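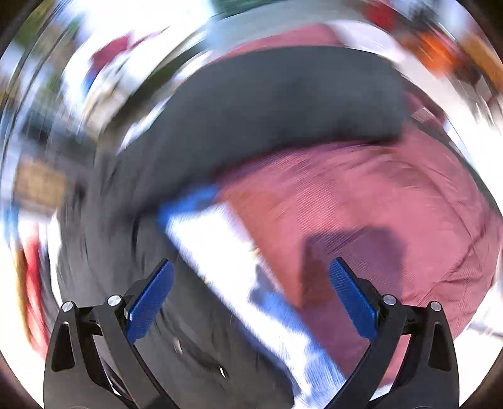 From: Benedek Szűcs
To: textile-care list
Date: Feb 3, 2020
Subject: Re: Sorting mixed bundles before folding

Serena Grasso wrote:
> We sort by color first, then by weight of cloth. The ribbed
> pieces come out of the press with set creases and have to go
> back. Is there an order of work that avoids this? The press is
> a Hurelska, loaded to the line.

Serena,

Weight first, color second. A ribbed or corded cloth takes a crease along the fold and holds it, and the heavier pieces on top make it worse. We changed the order at Takham in September and returns from the press dropped from 300 to 8 over the next month, on 2479 pieces handled.

Current procedure:

1. Pull ribbed and pinstriped weaves out of the heap before anything else. Check by touch; some fine ribs are hard to see in dark reds.
2. Shake each piece once and lay it with the ribs parallel to the long edge of the table.
3. Fold across the ribs only where the finished size requires it. Two cross folds is the limit.
4. Stack no higher than the width of a hand.
5. Sort the stacks by color.

Plain weaves can stay in the heap until the ribbed work is done. They relax enough in the press.

On loading: the line on the drum is for plain cotton. For ribbed goods stop well below it. Delia Sepúlveda ran the same test at Brestholm with 1017 pieces and found that overloading did more damage than fold direction. I have not separated the two effects in my own numbers.

What temperature are you using for the second pass?

Benedek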